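Pestden Table Hire: your questions

Do you deliver?
I do! Free within 9 miles of Pestden, and as far as Arngate for 30 quid. I drive the van myself, so give me a morning or afternoon and I'll text you when I'm setting off.

How many people fit round one?
Six adults in comfort, eight if they like each other (or they're all under ten). For a party of 40 I'd go for seven tables, so there's one left over for the cake and the coats.

What colour are the tops?
Everyone asks this, usually the night before they buy napkins. Most of my tables are a pale greyish beige. It goes with nearly anything, though I'd steer clear of cream cloths, they look a bit grubby next to it.

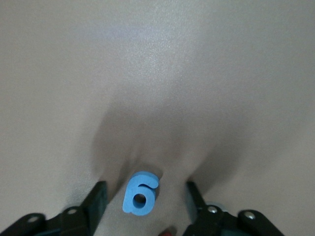
Tabletop colour, with a faint speckle to it.

Do I need tablecloths?
Up to you. I hire out white cotton ones from Solley at £4 each, washed and ironed. Please don't wash them before you send them back, I'd much rather have gravy than a shrunk cloth!

What if I spill something?
Wipe it up and carry on. Candle wax is the one I dread, so pop a saucer underneath, and please no confetti cannons. I'm still finding bits from the Pillay Hall do.

How do I book?
Ring or email and ask for me, Eduardo Belmonte. I take a £19 deposit and you pay the rest on delivery. September goes early with all the weddings, so get in before the summer if you can.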